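Home | Programs | Equipment Reviews | Student Projects | Contact

Equipment Review: Vovska Two-Arm Bench Kit

The Tapsell robotics program adopted the Vovska bench kit in June for its upper-level student project, which asks teams to pick up and sort clothing with two arms. This review covers one term of use by the project class and the after-school club. It is intended for schools considering a similar purchase.

Assembly was completed by students under the supervision of Warrick Nepia. The printed manual runs to 308 pages and is well organized, although the chapter on wiring assumes more experience than most beginners will have. Teams should set aside 8 class hours for assembly and first calibration. The kit cost the program $2585, with shipping charged separately.

Clothing was selected as the project material on the advice of the club's faculty sponsor, Ifor Beddoe. Rigid parts had been used in previous years, and students had largely mastered them.
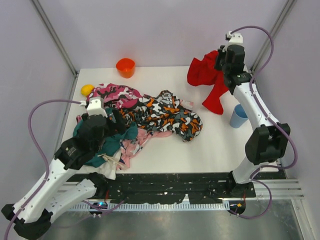

Soft goods place different demands on a gripper. A shirt lying in a pile has no fixed shape, and a program written for one arrangement is of little use for the next. Students found the Vovska grippers dependable on thicker fabrics. Thin cotton was less successful, and the fingers often closed on two layers at once. The optional rubber pads from Alura corrected most of this and are recommended.

The control software is the weaker part of the package. Recorded motions are saved without a preview, and the program stops accepting new recordings after 200 entries until older files are moved. Two teams lost work in this way before the limit was understood. The manual mentions it only in an appendix.

Support from the supplier, Brarkex, was courteous. A replacement joint cover arrived on a Monday, within the promised period, and was fitted by students without difficulty.

The kit is recommended for programs with at least one instructor who has prior experience in robot arms. Schools new to the subject should begin with a single arm. The program intends to keep the kit in service for the coming year and will review the software again when the next version is released.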